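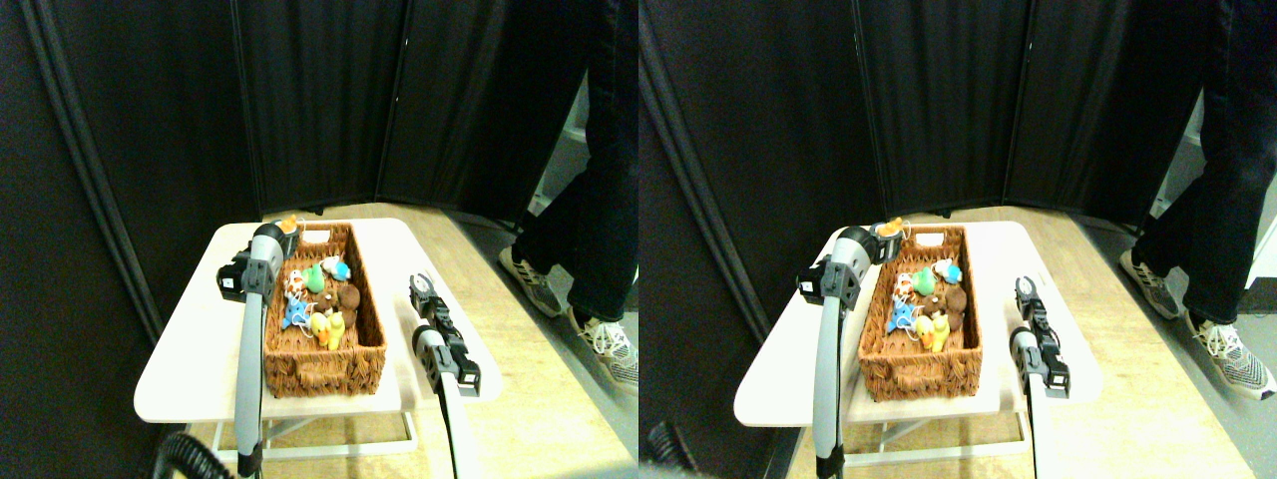 The pause fault is real, and I've got it cornered! For most of the month I half believed I was making it up. Both arms go quiet when you press pause, the lamp turns amber, you relax, and then one of them finishes a move it should have dropped. It did it again this morning, on run 23 of the toy basket job. With the left gripper bent in over the far end of the basket like that, right by the little orange toy, even a small leftover move matters a good deal, and it matters far more when there's a hand in there. I was standing back when it went. The gripper dipped, shut on nothing, opened again and sat there as if it had done me a favour.

I pressed the red stop, wrote down the time, and then (I admit this) punched the air. A fault you can catch is a lovely thing. I have been chasing this one since we moved the cell over from Trotbridge, and up to now it had only ever shown itself when I was looking at something else.

After tea I went through the log line by line. Pause had gone out to both arms. The left one had answered "held" and still had one move waiting in its queue. Thirty seconds later the Bastholm controller did its usual tidy-up, found the waiting move and played it. So the arm had told the truth about standing still and had left out the bit about having plans.

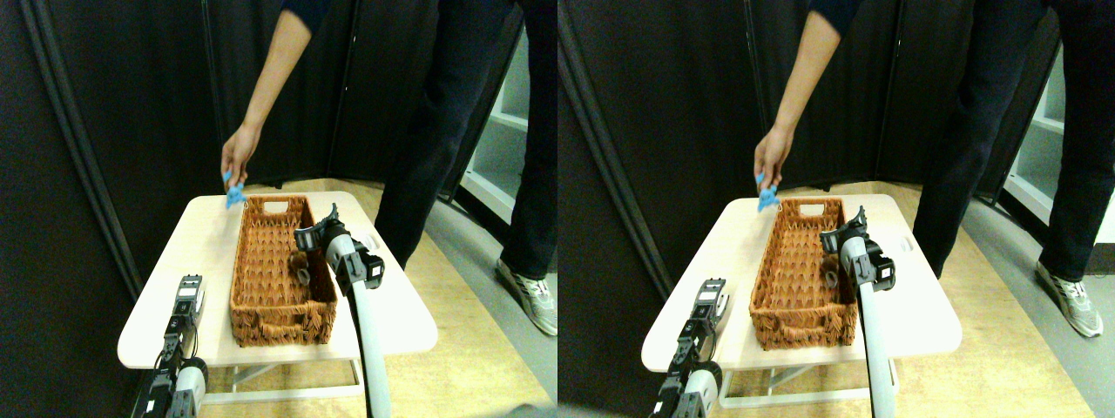
Sillstead workshop diary
Kept by Kwan-ho Tsang
February, after lunch

What bothers me is the resetting. Between runs somebody leans over and drops the toys back in by hand, bare arm over the basket, a gripper hanging above the other half of it. We have all done it dozens of times on pause alone. Pause was never meant for that and I knew it, and I let it become the habit because the red stop means homing both arms afterwards, and homing is slow and dull. My fault as much as anyone's.

So from now on it's red stop before any hand goes past the table edge. I've written it on a card and stuck it to the screen at eye height. I rang Kuo to tell them and they were pleased too, in their quiet way, and asked for the log before I'd finished my sentence. They think the queue should be emptied the moment pause is pressed. I think so as well, but I'd also like the amber lamp to stay off until the queue really is empty, so the lamp means what people take it to mean.

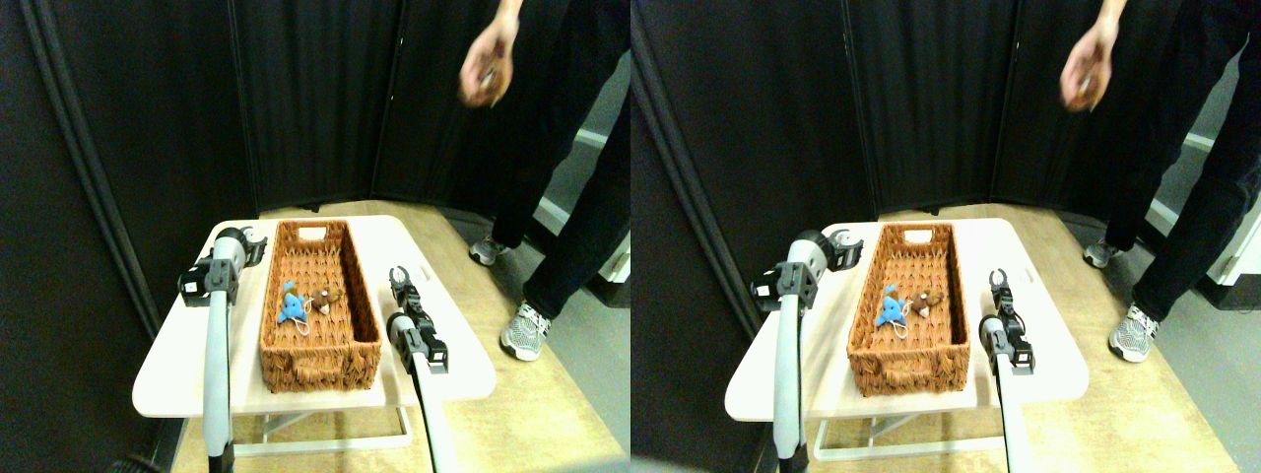
Could it have hurt someone?
A pinched finger, most likely, and perhaps a bruise. The grippers were set to low force all month, but low force still closes on whatever is between the fingers.

That's what I put in the fault report, nearly word for word. Kuo sent a patch at half past three, which must be some kind of record! It clears the queue on pause and writes a line to the log saying so. I ran 9 pauses on the patched version, each one in the middle of a reach, and stood there each time until well past the tidy-up. Not a twitch from either side. I was grinning like a fool by the fourth.
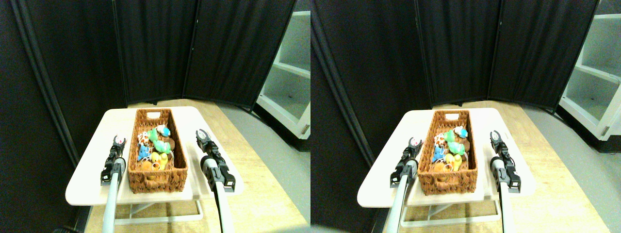
Toy basket and both grippers, Sillstead, February.

Nine is too few to trust, of course. Tomorrow I'll do 100, with the pauses at odd moments so I can't fall into a rhythm, and nobody resets by hand until they're all done. I want to try pausing just as the fingers begin to close — that's where the old version was worst, going by the log — and again with both arms on the move together.

Still to do: send the report to Trotbridge, as their cell has the same controller. Ask Kuo about the lamp again. Bigger card.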